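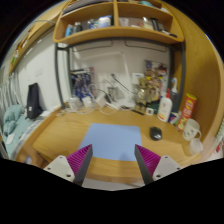
我一直觉得,劝人把书桌收拾干净,是一种不太体贴的好意。

这话说出来,多半要得罪一些朋友。这几年讲收纳的文章实在多,打开哪一篇,都是一张光溜溜的桌面,一台电脑,一盆绿植,旁边再配一句"桌面就是你内心的样子"。我每次读到这一句都要坐直一点,低头看看自己手边的杯子、药膏和三天前的购物小票,心里有点虚,好像被人翻了抽屉。

可是虚完了,我还是想替乱桌子说几句话。

我在Edorby住过四年,房间小,书桌上方就是架子,床挨着桌腿。那张桌子要管写字、吃饭、梳头、寄快递,夜里还要管手机充电。隔壁住的是Hülya Gökçe,做翻译的,她有一回来借胶带,站在我桌前看了好一会儿,说:"你这张桌子,像一个小镇。"我当时以为她在笑我,后来越想越觉得她说得准。小镇嘛,有中心,也有边边角角。中间那一块垫子是广场,再忙也得空出来,摊得开一本书,鼠标有地方跑;靠墙那一圈是住家,瓶瓶罐罐、纸盒子、说不清归谁用的充电线,一户挨着一户,谁也不碍着谁。

我的意见其实就在这里:一张桌子好不好用,看的是中间那块地方空不空,靠墙那一圈堆成什么样,真的不必太计较。

靠墙的东西为什么会在那里呢?护手霜在那里,是因为洗完手回来坐下才想得起来要抹。薯片罐子在那里,是因为晚上十一点会饿。喷壶、笔、小钟,都是一伸手就要用的。你若是把它们统统请进抽屉,再贴上标签,过不了半个月它们又会一件一件走回来,而且走回来的位置跟原来差不多。我试过的。有一年十月我发了狠,照着一本收纳书从早上收到天黑,买Tosden的收纳盒花了179块,桌子确实漂亮,漂亮得我都舍不得坐下去。后来那些盒子自己倒成了桌上最占地方的东西,里面装着我再也找不着的橡皮。

当然,我也不是说乱就是好。有些东西我是坚决主张要管的,头一样就是线。充电器和白线缠在一起,平时看着不过是一团,真到了赶时间出门、要抽其中一根的时候,能把人气得想哭。我现在的办法很笨,每根线的两头都缠一小圈颜色一样的胶布,团还是那一团,至少知道该拽哪一头。再有就是杯子,带水的杯子最好离键盘和纸远一点,也别贴着桌边放,这个教训我交过学费,一叠写好的稿子,泡得像紫菜汤里的紫菜。还有那种越摞越高的纸和盒子,我给自己定的规矩是每隔15天从最底下抽一样出来看看,底下的东西往往早就可以扔了,说明书啦,过期的优惠券啦,偶尔也能翻出一封忘了回的信,那就赶紧回。

写到这儿想起Amber Tindall。她是我见过的桌子最干净的人,我去她家做客,总忍不住把手缩在膝盖上。她跟我争过这个题目,说东西少了,心才静得下来。我相信她说的是实话,她的心大概就是那样静下来的。我的不行,我在空荡荡的桌前坐久了反而发慌,老想站起来找点什么。手边有一罐吃的,有一盏灯弯着脖子照过来,墙上贴着一张看熟了的纸,我才觉得这是自己的地方,可以慢慢地把一件事做下去。

所以下次去别人家,看见人家桌上满满当当的,先别急着开口教他断舍离。问问他中间那块地方够不够用,要是够,就坐下来喝杯茶吧,茶杯放哪儿,他会给你挪的。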